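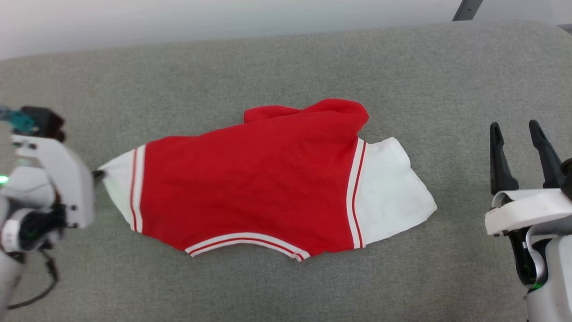
How long should a weekly webcomic strip be if you want readers to finish it and come back?

Shorter than most of us make them, going by the comics I looked at, though the number of panels matters less than how much talking goes on inside them.

4.2 Strip length and the returning reader

I came to this part of the study with a grudge, I'll admit. I'd drawn a weekly strip myself and always ran over, so I rather hoped the figures would tell me that long strips do fine. They don't, quite. The two comics I followed most closely were Groltside, a gag strip set in a canal town, and Tilunetti, a slow family story with a lot of soup in it. Both archives are open, and both artists let me see their visitor logs (very kind of them, as I wouldn't have shown anyone mine!).

I took 1,000 visits from each archive and marked a visit as "returning" if the same reader opened the next strip after it went up. Groltside kept its readers best when a strip ran short and the joke came in the last panel. Once an episode went to 10 panels, people still read it, but fewer of them turned up for the next one. Tilunetti was messier. Its long episodes did well when they were mostly drawing, and badly when two characters stood in a kitchen explaining the plot to each other - I winced at those, having written plenty.

Splitting an episode over two weeks was the thing I most wanted to test. Riedl, the hosting site both comics use, shows the next strip as a small preview, and that muddles things a bit. Readers who saw a preview of part two may have come back for the preview and not for part one's ending. I tried leaving those visits out, and the drop after a split got bigger, mostly for Groltside. Gags don't like being cut in half.

I'd also planned to bring in Cositz, which posts whole chapters at a go, but its logs only start in February and the early ones have gaps. I've left it for section 5, where I look at comments instead of visits and the gaps don't hurt so much.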